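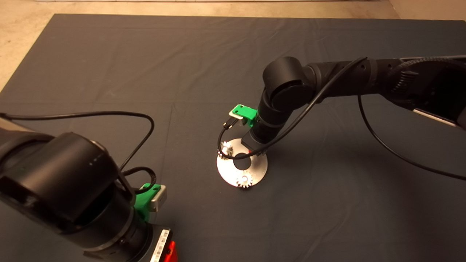
shimwright: Before you all go down the road of new fingers, I'd look at the plate. A round plate sitting on cloth can turn a little every time something touches it, and then all your careful teaching of positions is worth nothing. Our club lost most of an August to that one!

tirness_gears (original poster): Thank you, that's kind, and I should have said more in my first post. We're the summer robotics club in Torninholm, 5 students and me, and the project is getting two arms to put gears onto the pins of a plate for the Minen student challenge. The rules give you 600 seconds for the whole job, which sounds like plenty until you watch a gear catch on a pin and just sit there tilted. The kids have logged 974 tries so far (they keep the tally on the back of a pizza box, bless them) and they're in pretty good spirits, all things considered.

shimwright: I'd still clamp it. Or tape it, if the rules let you.

pegandhole: I'm going to disagree, politely. Taping the plate hides the problem. If the gear tilts on the pin, you're coming down off center, and a stiff plate will only make it jam harder. Have them lower the gear slowly and wiggle it in a small spiral until it drops. My students fought me on this for a week and then wouldn't do it any other way.

tirness_gears: We did try a wiggle, but only side to side. A spiral is a lovely idea and I'll bring it up tomorrow. I'm adding another picture of the setup, with the pins on the plate and a gear on either side of it.
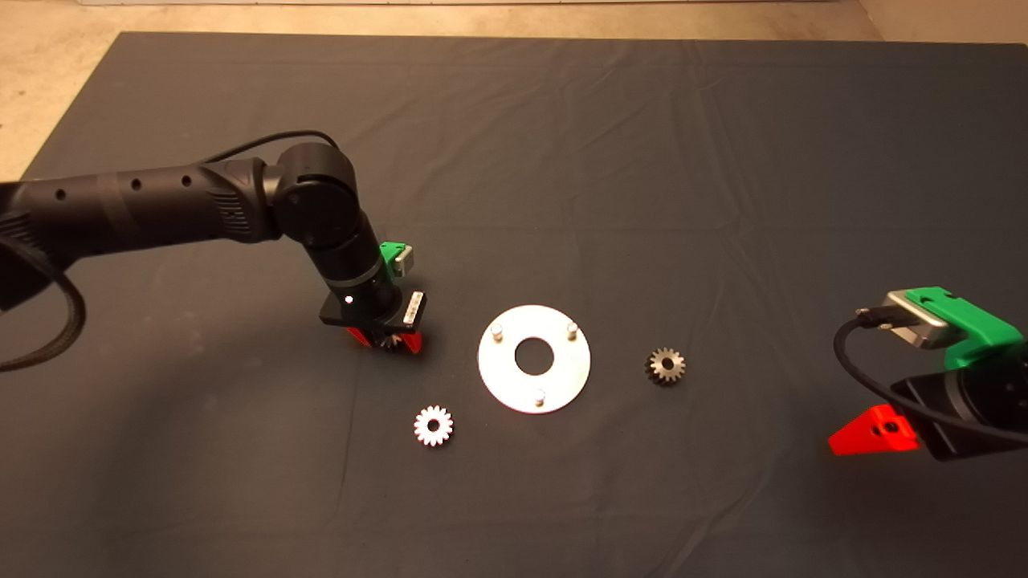
Oldsprocket: Does the rulebook say which gear has to go on first? We read ours as any order, did the easy one first every time, and then had no room left to bring the next one in. Swapping the order helped us more than any code did.

tirness_gears: Any order, as far as I can tell! I'll have the kids read page 5 again, out loud, with snacks.

shimwright: Fine, try the spiral first. But keep the tape handy.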